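House rules, second edition

The first edition of the Lendport house rules for two-armed folding work ran to one side of paper and was written in a hurry. It said, in full, that operators should be careful. The second edition came into force on June 7, 2026, and runs to six pages, which tells you what sort of spring we've had.

Credit, or blame, goes to Anong Phuthong, who went through the whole of May's log at Senham and marked every session she couldn't make sense of afterwards. There were 40 of them. In most, the arms had behaved perfectly well and the people had not written anything down.

So the new rules are mainly about people. You start with both grippers in view and both open. You say out loud what you're about to fold. You keep your own hands off the cloth once the arms are live, however slowly they seem to be going about it, and if you can't bear to watch a sleeve being done badly you are welcome to stand in the corridor.
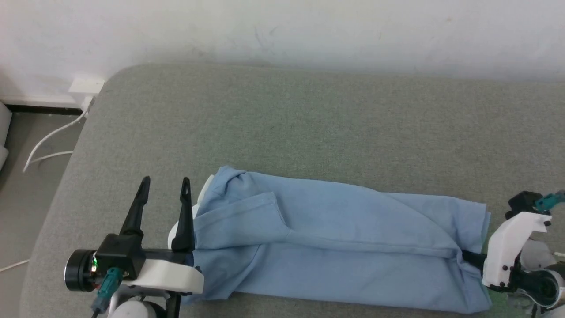
Rule four has caused the most grumbling. It says that if a fold goes wrong, you leave it wrong until the run is over. The Avthorpe team had fallen into the habit of reaching in to tidy up, on the grounds that it saved time, and the result was a fine set of records showing garments that straightened themselves. Nanami Amano has asked me to say that she was not the only one doing it. I'm happy to say so, and to add that she was the one doing it most.

Rule five is duller and matters more. Speed stays at the lower setting whenever anyone is within arm's reach, and the person holding the stop button does nothing else. That means no phone, no tea and no answering the door. We had over 4000 runs logged before someone thought to write this down, and I would rather not know how many of them were supervised by a person with a biscuit. 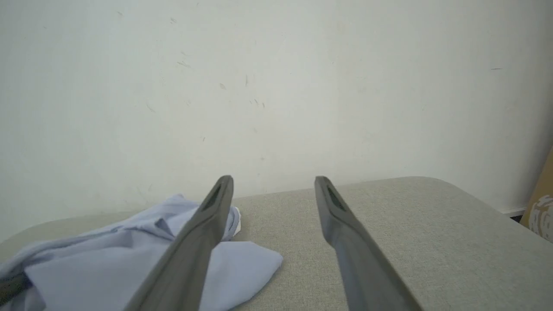
The rule on work surfaces was rewritten three times. The old wording said "a clear, flat table", and plenty of folding gets done on things that are neither. The new wording allows soft surfaces, provided the covering is noted in the log and the edges are kept in mind, as padding tends to round off at the corners and cloth near a rounded corner has ideas of its own. A pale blue cloth on grey upholstery, say, should go down as exactly that, along with whether it began folded or in a crumple. "Shirt, sofa" won't do any more. Abbasi wanted a tick box for this and has been given one.

Printed copies are by the sign-in sheet. Please read all six pages before your next session and initial the last one. Corrections go to Anong, in writing, and she would like it known that "too long" has already been received.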